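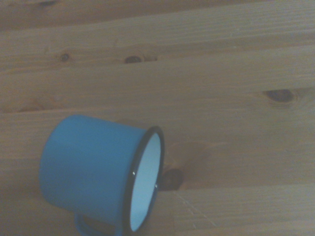 Can you teach a robot arm a household task in a shared workshop, without a lab behind you?
With a secondhand arm, a sturdy table and a lot of free evenings, a small group can get a fair way. Most of the effort goes into setup and repetition.

Tamsin Harawira and Tipene Tomoana had wanted an arm for years before one came up for sale in July. They put in half the money each and bolted it down in a corner of Kundier, the shared workshop where they both rent bench space. Getting it to move took an evening. Getting it to do anything useful has taken the months since.

The job they settled on is picking up a mug. It has to work with the mug standing up or lying down, with the handle pointing any way at all. Harawira writes the software, which she calls Fivier. Tomoana looks after the hardware and does most of the rewiring.

"A mug is a good test," Tomoana says. "If it's on its side, it can roll when you touch it. The handle gets in the way of one grip and gives you another."

They use enamel mugs, which survive being dropped. The table is pine. Harawira worried early on that the knots would confuse the wrist camera, and for a while they did. She collected more practice runs with the mug in different spots, and the false detections mostly stopped.

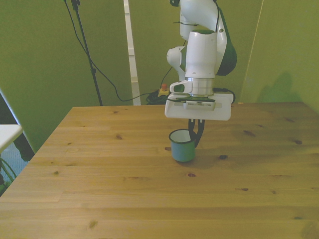

The gripper at the rim and handle of an enamel mug on the pine table at Kundier.

In their last full session they logged 54 attempts. Standing mugs went well. Of the tries with the mug on its side, 9 failed, most of them with the handle tucked underneath. Harawira thinks the approach angle is wrong and plans to rewrite that part first.

Vaughan Fairweather, who builds furniture two benches over, has asked whether it could hand him clamps. Tomoana told him to ask again in six months. A clamp is heavier than a mug, and the fingers would need new pads.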